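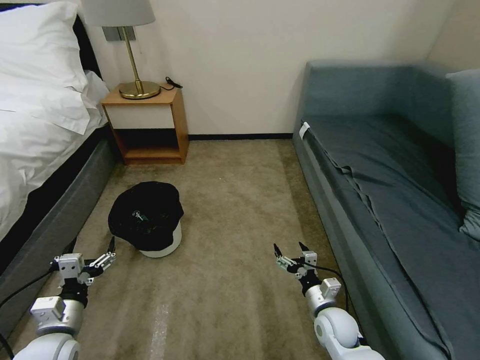 Comparing two grippers on a bin liner pick

Before we settle on fingers for a two-armed robot we run the same short job with each set and write down what happens. The job is picking up a small lined waste bin from a carpeted floor. It is cheap to set up and it shows up problems that a row of wooden blocks on a bench will not. The steps are the ones we used in Hostville when comparing the Gretov fingers with the Lestska ones.

What you need

A robot with two arms and a head camera
Both sets of fingers and the right screws
A small round bin, light enough to lift with one arm
Black bin liners, all from the same roll
Masking tape and a marker pen
A notebook or spreadsheet

Step 1. Choose the floor space

Use a gap between furniture that is wide enough for the robot but not generous. A gap between a bed and a sofa is a good one. The arms have to stay tucked in on both sides, and a loose sheet or duvet gives the camera some soft edges to deal with. Move any floor lamps and trailing leads before you start. Remember that the arms have cables of their own, and leave enough slack for the wrists to turn fully.

Step 2. Mark the start position

Drive the robot to where you want it and put tape on the carpet beside the base. Put the bin ahead of the robot, between the arms, and mark its place as well. Choose a spot slightly nearer one arm. With the bin dead centre our controller kept changing its mind about which arm to send, and the two sets of results could not be compared.

Step 3. Set the starting pose

Bring both grippers down until they are just above the carpet with the fingers open. Save this pose in the controller and call it up before every run. If the fingers touch the pile, raise the pose a little and save it again. Check the camera view at this point. You want both grippers and the whole rim of the bin in the picture.

Step 4. Run the first set

Fit the first set of fingers, close them fully, open them fully and zero the force reading. Then do the runs in one go. We do 100 per set, split over a morning and an afternoon. For each run, note:

Which arm was used
Whether the fingers closed on the rim, the liner or nothing
Whether the bin left the floor
Whether it was put back upright

Change the liner as soon as it tears. Bunch the new one over the rim in much the same way each time.

Step 5. Swap and repeat

Change the fingers on both arms, even if only one arm has been doing the work. Zero the force reading again. Leave the speed, the grip force and the lighting as they were.

Reading the results

Count liner grabs separately from misses. A gripper that closes on the plastic may still lift the bin, but the liner slides and the bin hangs at an angle. The Gretov fingers did this more often than the Lestska ones in our runs. Lowering the approach by 2 cm cured most of it.

If the two sets come out close, repeat the test with the bin nearer the other arm before choosing. The log template is on the Lazarević downloads page, number 2807.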